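Faux flowers: sorting, dusting, storing

Quick one this week as I'm up to my elbows in stems. Fake flowers are lovely until they've been in a vase for two winters, then they go grey and sad and you stop noticing. Ten minutes a bunch sorts most of it. Get them all out first. Every vase, the hall, the downstairs loo, the box in the loft.

Clear a table. A big one, pale if you have it, dust and loose bits show up better on white. Lay the stems flat, side by side, heads all one way. A shallow tray at one end is handy for keeping a stem or two apart from the rest.

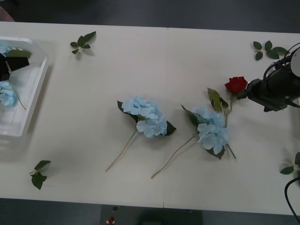 Household Tips | Words: the Malik kitchen table | Posted Thursday, teatime | Read 3109 times

Hydrangeas first, they're the worst for dust. All those little florets. Pale blue ones especially, the dirt sits right in the middle and makes the whole head look tired.

What works:

Hairdryer on COOL. Never warm, the glue goes. Hold it a good arm's length off and work from the stem up, so the dust blows out and not further in. Do it outside if the weather lets you.

Soft paintbrush for what's left. A clean make-up brush is just as good. Dab, dont scrub.

Leaves get a damp cloth, one at a time, finger behind the leaf so it doesn't pop off. They do pop off. See further down.

Old trick with the bag and the salt: put 200 g of table salt in a big paper bag, flower head in, stem sticking out, scrunch the top round the stem and shake for 2 minutes. Gentle. Then tap the head upside down over the sink. Good for heads that don't mind a knock. I wouldn't with anything that's already shedding petals, you'll lose half of it in the salt.

Washing. Only if you're sure the dye is fast. Test one petal round the back with a wet cotton bud, wait, look at the bud. Any colour on it, stop there. Reds are terrible for this. If it's fine: cool water, one drop of washing up liquid, dunk and swish, out again. Hang head down over the bath overnight. Not on the radiator!!

Roses next. Keep them away from the pale flowers if either is damp. Learned that on a cream peony, now a pink peony.

With roses it's the leaves that go. They're often only pushed on to a peg on the stem, so a sprig comes away whole when you pull one out of a tight bunch. Don't bin it. Put loose foliage next to the stems on the table and match it up once everything is laid out.

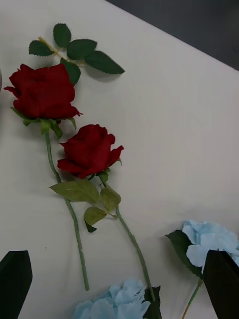
Two red roses, a loose sprig of leaves, and hydrangea heads waiting their turn.

To fix a sprig back on: look for the peg or the little hole first. If there is one, push it home, done. If there isn't, green florist's tape. Stretch it as you wind, it only sticks when its stretched. Start above the join and go down, three or four turns. I had a roll of Druvano in the drawer and it did the job, any make will do. Hot glue is fine for petals but tiny dots, and let it cool a bit before the petal goes on or you'll melt the edge.

Heads that slide off: same thing, dot of glue on the tip of the stem, push, hold.

Frayed petal edges, nail scissors. Cut the threads, don't pull.

Crushed petals. Steam from the kettle, held well back, few seconds, then shape with your fingers. Mind your hands. Try it on the back of a rose before you do the front.

Bent stems usually have wire in. Roll them on the table under your palm, like pastry. Gets most kinks out.

Storing the ones you're not using:

Long boxes, not carrier bags. The Bivero shoe boxes are too short for long stemmed roses, a boot box is right. Zendovard do an under-bed one with a lid which takes over 300 mm of hydrangea head side by side with a bit of room, measure yours first.

Tissue between the layers. White tissue, not coloured.

Heads alternate ends if you're pushed for space, but never a head under a stem. You get a dent and it stays.

Reds in one box, pale in another. Same reason as before.

Keep out of sun. Blue fades quickest in our house, then the pinks. A loft is ok in winter, too hot in August.

Spare leaves in an envelope, taped inside the lid. Write on it what they came off. You will not remember.

Putting them back out: fewer than you think. Three hydrangeas in a jug looks better than nine. Spread the florets with your fingertips, bend the stems a bit so they don't all stand to attention, and pull a couple of leaves down over the rim to hide where the stems go in. If the vase is clear glass put some gravel in, bare plastic stems give it away every time.

Next dust: December, before the decorations go up. Brush lives in the drawer with the tape.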